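**Laxdal thread, collected in order because people kept asking for the whole thing in one place**

1/ I have been learning to write with a fountain pen since May, at an age when most people have accepted their handwriting as a kind of permanent injury. A thread.

2/ Background: in spring I had to leave a note for a neighbor about a package. She came to my door with the note and asked me to read it to her. I couldn't. We both stood there squinting at it. It may have said "basement."

3/ So I signed up for an evening course called Laxdal Hand. Six weeks, a church annex, chairs built for people with no spine. The teacher is Baiba Kuusk, and she has the calmest voice I have ever been insulted in.

4/ First thing she did was have us write our own names. She looked at mine for a long time and said, "And what do you do for work?" I said I write reports. She said, "Typed?" with so much hope.

5/ You would think the pen is the hard part. The hard part is the paper. I had no idea paper had opinions. Cheap paper drinks the ink and spreads it until every lowercase e is a bruise. I now own a ream of something Binosa makes and I keep it in a drawer like jewelry.

6/ My first pen was a Lasell. It cost less than lunch and wrote like it. Then it leaked in my shirt pocket on the way to my sister's, and I spent dinner with one arm across my chest as if pledging allegiance to the casserole.

7/ Ink, though. Ink is where the money goes. People on the forums own more than 600 bottles and describe them like wine. "Leans green in the shade." "Dry, with a warm finish." I laughed at these people for nearly a month.

8/ I now have four bottles. The one I wanted most was an orange-brown called Ekport Amber, and I went looking for it the way other people go looking for a house. Every photo online was a different color.

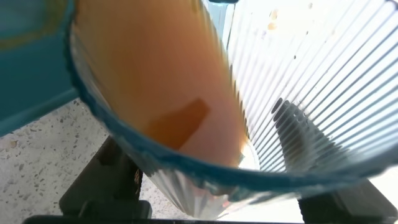 9/ Anyway, the bottle came, and on the page it's brown. Very nice brown. Tree brown. Somebody on the forum told me it goes orange if you write slowly with a wide nib, and somebody else told that person they were wrong, and it went to 800 replies, and I read them all at work.

10/ Back to class. Week two was ovals. A whole evening of ovals. Baiba says every letter is hiding one. Mine looked like a tray of potatoes. She picked one out near the bottom and put a tiny check mark next to it, and I'm embarrassed by how long I looked at that check mark.

11/ The man next to me is Geert Prins, retired, left-handed, drags his sleeve through every line he writes. He has been doing this for decades and just buys dark shirts. I admire this more than anything I've learned about penmanship.

12/ Week three was slant. You pick an angle and you stick with it. I have never stuck with an angle in my life. My letters lean forward at the start of a line, full of plans, and by the right margin they're lying down.

13/ Things I have written out by hand this summer for practice: the back of a soup can, my lease, the lyrics to a song I don't even like, an apology to my dentist (unsent), and the word "minimum," which in cursive is a picket fence.

14/ A few of you asked if it's relaxing. The packaging says it is. I find it about as relaxing as parallel parking, but I do notice I've stopped checking my phone while I do it, mostly on account of the ink on my hands.

15/ I also moved my desk. Baiba wants light coming from the left if you're right-handed, so your hand doesn't throw a shadow on what you're writing. This meant the lamp had to go on the other side, and the cord didn't reach, and that turned into a whole afternoon.

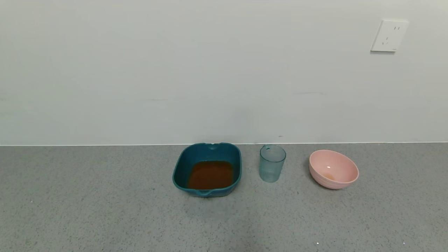

Last edited in August

16/ The lamp is on an extension cord now. The desk faces a wall. I'm told great letters have been written facing walls, mainly from prison.

17/ Week four I missed (cold). Week five was capitals, and I want to speak to whoever designed the capital Q. It's a 2. You've written a 2 and you're asking me to take your word for it. I asked Baiba and she said, "How often do you need one?" Fair.

18/ Last week we each wrote a real letter to a real person, with an envelope and everything. I wrote to the neighbor. Two paragraphs, no news in it to speak of, thanked her for being decent about the package. Three drafts. I used the good paper.

19/ I'd forgotten that you have to put the address on by hand, too, and that this is the one part a stranger has to be able to read. I printed it in block capitals. Baiba saw me do it and said nothing at all, which I'm counting as my final grade.

20/ She lives across the hall, so I mailed it, naturally. Took four days. She wrote back! One page, blue ballpoint, gorgeous handwriting, the kind they used to hit you for not having.

21/ I can read all of it except one word near the end. I think it's "basement."

22/ For everyone asking about beginner pens: get the medium nib, skip the gift set, wash your hands before you touch your face. The fall session of Laxdal Hand is mostly italic and I've already paid for it. Geert is bringing a shirt for me.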